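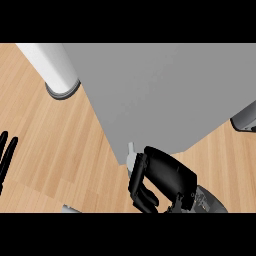 Figure 3. Rendered room seen from above, with a light plank floor and a flat grey surface.

4.2 Floor finish and perceived warmth

Residents of the Ormsby flats were asked to rate their living room floor on a paper form sent out in October. Of the 411 forms posted, 233 came back complete. The form used the same wording as the earlier Betport survey (Van Damme, in preparation), so the two sets of answers can be compared directly.

Tenants with wooden floors gave higher scores for appearance and lower scores for noise from the flat upstairs. Warm tan and honey shades, of the kind shown in Figure 3, were preferred to dark stains in both blocks. Plank direction made no clear difference to the ratings.

A further 77 tenants had fitted rugs over more than half of the floor. Their answers are treated separately in Section 4.3, as many of them rated the rug and left the floor blank. Thirty of these forms also carried written remarks, mostly on draughts at the skirting and the cost of refinishing.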